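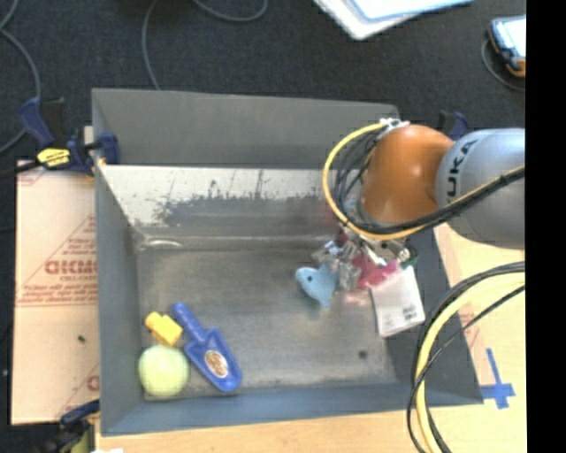 Home Courses Build Notes Kit List Calendar Contact

We use cookies to remember your settings. Accept | Manage

Bin picking on a bench: notes for session two
11 Nov 2020
By Kapoor, Torgate Shared Workshop, Hovthorpe

Welcome back! Last time was all bolts and wiring, and this time Porska gets to pick things up, the part I've been looking forward to since June. Please read these notes before you come in. The theory is short and you'll want most of the evening for the arm.

1. What we are trying to do

Mixed objects go into a bin. The arm reaches in, takes one, lifts it clear and puts it down somewhere else, then goes back for the next. A toddler can do this with a toy box while looking the other way. For us it is four problems stacked on top of one another: seeing the object, choosing a grip, getting the hand there without hitting a wall, and knowing whether you've got it.

We'll spend tonight on the middle two. Seeing has its own session, and there's a little on "have you got it" in part 6.

2. The bin

People always want to talk about the gripper first, but start with the bin. It decides more than you'd think.

Flared sides are your friend. A bin that opens out towards the top gives the wrist room to tilt, so you can reach an object close to the wall at an angle. With straight sides the wrist hits the rim long before the fingers get anywhere near the corner.

Metal is tough and will take plenty of knocks. It is also shiny where it has been rubbed, and a bright scuff can look very like an object to a simple vision program. If yours keeps trying to pick up a patch of bare floor, check for glare before you start rewriting code. Move a lamp, run it again, see whether the ghost moves too.

Clamp it down! An arm that leans on a wall will push a free bin along the bench, and then every position you taught is wrong by however far it slid. Bar clamps on the rim are quick and hold well. Put the handles where the arm never swings, and add the clamps to your model of the workspace. They stick up higher than the rim and the planner won't know about them unless you say so.

Mark the bench as well. A cross of blue tape costs nothing and gives you a spot to come back to after the bin has been off for cleaning.

3. Frames, quickly

Write down three coordinate frames and stick to them:

Base: fixed to the foot of the arm.
Bin: origin at one inside corner of the floor, z pointing up.
Tool: origin between the fingertips, z pointing out along the fingers.

Nearly all the "it went to the wrong place" moments in the last group came from mixing up bin and base. Say the frame out loud when you give your partner a number. It feels silly for ten minutes and then it becomes a habit.

To find the bin frame, jog the tool tip to three corners of the floor at slow speed and store each one. Do it twice. If the two sets differ by more than 2 mm, look for a loose clamp before blaming the arm.

4. Choosing objects

A good test set is awkward in several different ways at once. Mine is mostly from the toy shelf, and I love how much you can learn from it.

A ball of the tennis sort is easy to grip from any side and very easy to knock away. Come down slowly and straight.

A small block with a knob on it has flat faces, lovely for the fingers, but the knob changes which pair of faces you can use.

A plastic scoop is long, and its weight isn't in the middle. Hold it by the end of the handle and the blade swings round. Try the handle near the blade, then try the blade edge, and compare.

A soft or odd-shaped toy, a fish for instance, has no obvious top. Let the program suggest a grip and see whether you agree with it.

A white packet or box is simple until it leans on a wall. Then one side is blocked, and you have to pinch it along the other direction or nudge it first.

Put some in a tight group and leave others by themselves. A lone ball in a corner and a heap against the far wall are two quite different jobs, and your program ought to be able to manage both.

5. Coming in and getting out

Every pick has the same shape:

a) Move to a point above the bin, clear of rim and clamps.
b) Turn the wrist to the grip angle while still up there.
c) Go down in a straight line, slowly.
d) Close.
e) Go up in a straight line, the same way you came in.
f) Only then travel sideways.

Step (e) gets skipped more than any other. The fingers are inside the bin, possibly with something long between them, and a diagonal exit drags it across the wall.

Watch your cables too. The wrist needs enough slack to turn fully both ways, which means loops, and loops catch on things. Before running anything at speed, take the wrist to each end of its travel by hand control and look at every cable from underneath as well as from the side. Tie the loops so they bow away from the bin. I've rerouted ours 14 times and I'm still finding better ways to do it.

Speed limit for this session is 60 mm per second inside the bin. You may go faster above it once I've watched you do a clean run.

6. Did we get it?

The cheapest check is finger position. Tell the gripper to close fully; if it stops early, something is between the fingers. Thin things fool this test, so lift and check again. You can also compare the load at the wrist before and after the lift, though a light toy barely shows up.

Log every attempt, including the bad ones. One line each: object, grip angle, position in bin frame, result. A hobby build can reach 2,000 lines sooner than you'd expect, and patterns start to jump out of the file. Ours showed a blind spot along one wall that we'd never have found by watching.

7. For the bench

Work in pairs, one on the pendant and one with a hand on the stop button. Swap halfway. No reaching into the bin while the arm is live, however slow it's going and however annoying the ball is being.

Start with a single object in the middle of the floor, then move it to a corner, then add a neighbour touching it. Write down where the first failure comes. Try to get through at least one full grouping before you tidy up.

8. To try before next time

Take any five things from your kitchen drawer and sketch the grip you'd use for each, with the tool axis drawn in. Then sketch a second grip for when the first is blocked. Bring the sketches, rough ones are great, and we'll run the best of them on Porska at the start of session three.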